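Can a robot clear and wipe a table yet? Small cabinet shop, asking for real

posted by Truteck_Ben
Shares 10

We're a four person shop, mostly tables and built-ins. End of every day somebody has to clear the benches, put the clamps and offcuts away, brush off and wipe down the wood tops. Takes nearly 40 minutes and everyone hates it. Boss saw a video at a trade show in February of an arm folding a towel and now he wants to know if we can buy one for cleanup. Told him I'd ask.

So. Can any of these things do it right now. Not in five years. Picking up small stuff of different shapes, then wiping. Tops are pale wood, oil finish, scratch easy. Budget maybe 2000 to start, more if it works. I can wire things and I can follow directions but I don't write code.

Also looked at Vekico and Gavus, both have a small arm, both sites say "learns from you" and neither one says what it can't do. Anybody own either?

Thanks, typing this on lunch

3 replies

Xuelian Yao
Short version, wiping yes, clearing sort of, both together no, not at your budget.

Longer. I've worked on this for a while, mostly kitchen and bench chores. Wiping a flat top is the easy half. The arm holds a pad, goes back and forth, you set how hard it presses. It misses corners and it will happily smear a glue drip across the whole thing if the drip is still soft. But it works most days.

Picking up is where it falls apart. A two finger gripper is fine with a block or a clamp handle. Then you get a thin offcut lying flat and the fingers just scrape at it. Washers, same. Pencil rolls away. People get round this by showing the arm the job over and over, by hand, and letting it copy.

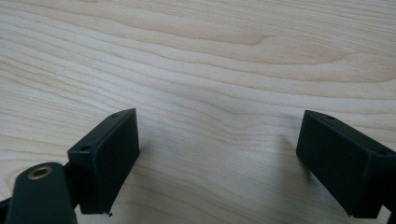

For one simple job, one object, one spot on the bench, plan on 200 tries before it's any good. Then move the lamp and see what happens. Ours went from fine to hopeless when somebody opened the blinds. Pale wood is hard too, a strip of maple on a maple top is tough for the camera to pick out. I'd put down a dark mat if you do try it.

Scratching: cover the fingertips with something soft and keep them flat faced. Hard corners will mark oil finish, seen it. Check them for grit every time, one bit of sand stuck in the pad and you have a nice long line in the top.

What I'd do in your shop:
- get a cheap arm and give it wiping only
- keep clearing for the humans, it's ten minutes if everyone does their own bench
- one bin per kind of thing, which helps you now and helps a robot later
- never run it with hands near the bench, and dont leave it alone overnight the first month

I don't own a Vekico. Used a Gavus for a few weeks. Arm was OK, the software froze on me every Tuesday when it updated. No idea if they fixed that. Ask them both for a full uncut run on YOUR bench with YOUR mess. If they only send an edited clip you have your answer.

14 people found this helpful

dustyrob
no. get a shop vac

3 people found this helpful

Cai
Mostly agree with Xuelian but I'd go further on the money side. 2000 gets you an arm. Doesn't get you the mount, the camera, a spare set of fingers (you will break them) or your evenings. I run a print and engraving place and we got one to load blanks. Same blank, same stack, same place every time. That it does great. Been running since before the holidays and I only have to go fix it now and then.

Asked it to tidy the packing table and gave up after a weekend. Tape rolls OK, scissors never. It would grab one handle and the other would swing open.

So if there's any job in your shop where the same part goes from the same spot to the same spot, start there. Sanding discs into a rack, dowels into a jig, whatever. Cleanup is the worst first job becuase the mess is different every day.

And for the dust, a brush on a hose does more than the arm will. Dustyrob is rude but kinda right.

Edit: fingers, print your own if you have a printer, much cheaper

6 people found this helpful

Comments (2) Share Report this page
Contact us | Terms | © Help community members | Back to top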